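Keeping Fleece Blankets Soft: Everything I've Learned So Far

Posted Mar 19, 2023 by Bendik Backlund

I love fleece. I love it on the couch, I love it on the bed, I love it in the back of the car in a snowstorm. And every winter I get the same letters from readers: "Bendik, my blanket was like a cloud when I bought it and now it feels like a doormat. What did I do?"

Probably the dryer! But let's go through it properly, from the wash to the closet shelf.
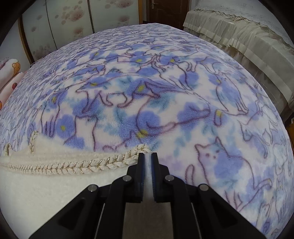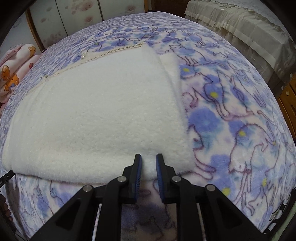 First, read the tag. I know, I know. But fleece is nearly always polyester, and polyester has one big enemy, and that enemy is heat. Too much of it and the tiny fibers on the surface start to melt at the tips and curl together. You can't see it happening, you just feel it one day when you pull the blanket up to your chin and it scratches. So if your tag says cold, believe it.

WASHING

Shake the blanket outside before it goes anywhere near the machine. Give it a really good snap over the porch rail. Crumbs, pet hair, dry leaves if yours has been out by the fire pit -- all of that will otherwise get wet and work its way down into the pile, and then you'll be picking at it for a week.

Cold water, gentle cycle, low spin. Wash fleece with fleece and nothing else. Towels are the worst company you can give it, as they shed lint like crazy and fleece grabs every bit. Jeans are nearly as bad, with the zippers and rivets rubbing away at the nap. If you only have one blanket to wash, put it in with another light, smooth thing, like a polyester sheet, to balance the drum.

Use half the detergent you think you need. I mean it! Liquid, not powder, and half. Leftover soap is the second most common reason for stiff fleece and it's the easiest one to fix. If your blanket feels a little waxy or heavy, run it through again with no soap at all and a half cup of plain white vinegar in the rinse. The smell goes away as it dries. My sister didn't believe me about this and now she buys vinegar by the gallon.

Skip the fabric softener. It seems backward, but softener leaves a coating on polyester that flattens the fluff and makes it hold on to smells. Same with dryer sheets. And never, ever bleach.

Thick blankets need room. If you have to push it down to get the lid closed, take it to the laundromat and use one of the big front loaders. I took our heaviest one in last May and it came out so much better than it ever did at home that I went back the next day with the rest of them.

STAINS

Move fast and blot. Rubbing pushes the stain down and pills the surface at the same time, so you end up with two problems in one spot.

Coffee and tea: cold water from the back side of the cloth, then a drop of dish soap worked in with your fingertip. Rinse, repeat.

Chocolate: let it harden first. Scrape off what you can with the edge of a spoon, then go on as for coffee.

Candle wax: put the blanket in the freezer for an hour (fold it so the wax is on the outside) and crack the wax off. Don't do the trick with the iron and the paper bag. That one is for cotton tablecloths, and it'll leave you a shiny, hard patch on fleece that never comes out.

Pet accidents: vinegar and water, half and half, let it sit, then wash cold. A scoop of baking soda in the drum helps too, though not in the same load as the vinegar, where the two of them simply cancel each other out in a lot of cheerful fizz.

DRYING

Hang it if you can. Fleece holds surprisingly little water after the spin and a light throw will dry overnight on a rack indoors. Drape it over two bars instead of one so you don't get that hard crease down the middle. Outdoors is wonderful, but keep bright prints in the shade.

If you must use the dryer, choose the lowest heat or air fluff, and pull the blanket out while it still feels a touch damp. Two or three wool dryer balls will help it stay open and airy. Stop halfway, take the whole thing out, shake it and put it back. Big blankets love to roll themselves into a burrito with a wet center.

BRINGING BACK A FLAT ONE

This is my favorite part! Lay the dry blanket out on a bed or a clean floor and go over it with a soft brush. A pet slicker brush works beautifully if you keep the pressure light. Short strokes, one direction, lifting at the end of each stroke. For matted corners, mist with a little water first. You won't get a melted blanket all the way back to new, but a merely squashed one can look really good again in up to 21 minutes, and I find it very relaxing with the radio on.

For pills, use a battery fabric shaver and hold the cloth flat with your other hand. Mine is an old Pernance with a chipped lid and I'd be heartbroken if it quit. A disposable razor will do in a pinch, but practice on a corner.

STATIC

Dry winter air is the culprit here. A damp washcloth thrown in for the last few minutes of drying does wonders. So does running a metal coat hanger over the blanket before you put it away. Moisturizing your hands helps, too, and then you've moisturized your hands.

STORING

Make sure it's completely dry. Give it an extra day if you're in doubt. Then fold it loosely, or roll it, and keep it somewhere it can breathe. A cotton pillowcase makes a great bag, and you can pin a note on it so you know which blanket is inside. I stay away from vacuum bags for anything fluffy. They're fine for a move, but a whole summer pressed flat is hard on the pile.

Fold along different lines each time you put it back. And don't stack heavy quilts on top! Fleece goes at the top of the pile, always.

If your blanket is past saving, don't toss it. Cut it up. Fleece doesn't fray, so you can make dust cloths, a draft stopper, liners for the cat carrier, or soft pads to put between your good frying pans. Animal shelters often take clean ones, too -- call and ask first.

A few readers have asked whether any of this goes for sherpa. Mostly yes, with more air drying and a wider brush. I'm working on a separate page for wool and for those heavy knitted throws, which need a very different kind of handling. Send me your questions on those, and your blanket rescues too. I read every one!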